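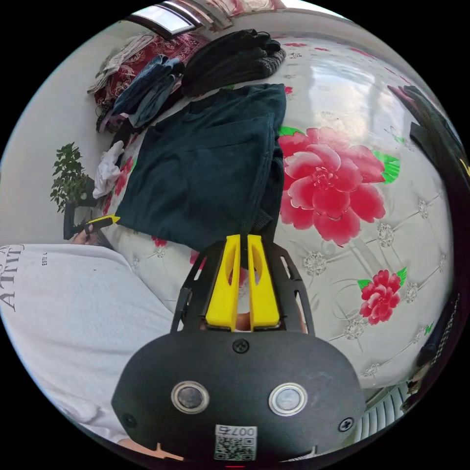 Bed, mid-sort. Teal-green garment folded flat in the middle, black stack behind it, denim to the left.

2024-12-25

Clothes sorting, back bedroom, Rutherford house. Quiet day, so I kept going on the wardrobe while the light was good.

Working surface is the bed again. The white flowered bedspread is glossy and things slide on it, folded knits worst of all. Orhun Kurtuluş suggested a flannelette sheet over the top. Haven't tried it. Will do so before the next batch and note whether the stacks stay put.

Order at present is darks together, denim by itself, pale things up at the head of the bed on the red patterned blanket. The white crumpled cloth is still under the denim and needs to come out and be folded or go in the wash. Same for the dark things and straps hanging down the left side – those haven't been sorted at all.

Folding notes:
Flat fold for the teal one. Thirds lengthwise, then in half, pressed down by hand. Folded width came to 40 cm, too wide for the Bunport drawers, fine for the shelf. Refold narrower if it ends up in a drawer.
Denim piled as it came. Bulky at the waistbands, so alternate ends next time.
Knits not to go at the bottom of a stack. There's a dark cuff poking out from under the teal one at the moment. Pull it out and put it with the grey knit at the end of the black stack, or start a separate knit pile.

Shelf depth measured again, 60 cm. Last week's page says 50, which is wrong. I've crossed it out.

Weighed the first bag for donation on the kitchen scale in two goes, 835 g for the small half. Didn't write down the other half, sorry Yee-man. I'll redo it.

Yee-man Choi wants the pale things kept out of the vacuum bags until January. Creases set in badly last year and the beige ones took two irons to come right. Agreed. They go on hangers if there are enough, otherwise top shelf with nothing on them.

To do:
Flannelette sheet on bed
Clear the left side
Ask Orhun for the spare hangers
Label for the black stack – winter or everyday, not decided
Reweigh donation bag, both halves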